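Service Robots in Homes: Notes for Week 4
Faults and Safe Stops: The Brush That Got Stuck
Instructor: Eskil Söderlund

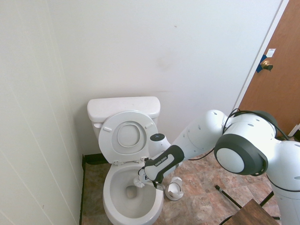

Welcome back, everyone, and thank you for the thoughtful emails after last week's session on contact forces (I am still working my way through them, so please be patient with me!). Today I want to spend our time on one small failure, the kind that looks like nothing much when you first read the log and then keeps you up at night.

The task was toilet cleaning. The arm takes the brush, brings it over the rim, scrubs the bowl and puts the brush back in its holder. During run 30 the brush head caught under the inside of the rim. The controller saw that the hand was lagging behind its planned path and did what it had been told to do, pushing harder to catch up. The fingers held on, the handle bent, and then the head came free all at once and the arm swung toward the wall. The protective stop came in, but later than any of us would have liked.

My old colleague Fitzgerald Pruitt wrote up the fault, and I have leaned on his report for the timeline:

0 ms: brush head catches, sideways force begins to climb
300 ms: force passes the warning level, which was written to the log and used for nothing else
600 ms: head slips free, arm speeds up, protective stop

Look at the middle line for a while. The robot had the information it needed with half of the time still to go. We had set up a warning and never tied it to any action, and I include myself in that "we," as I signed off on the settings.

There is a second point, and it is easy to miss. The stop limits had been tuned with empty fingers. A long, springy handle stores up energy as it bends, and it also puts the point of contact well away from the wrist. Whatever you tune, please tune it with the tool in the hand.

What we changed afterward: the warning level now pauses the motion, the arm backs off along the path it came in on, and a person has to clear the fault before the next run. Scrubbing is slower now, and I can live with that.

For next time, read the Janden chapter on compliant control, and bring a half-page sketch of how you would tell a stuck brush from ordinary hard scrubbing. Rough drawings are very welcome.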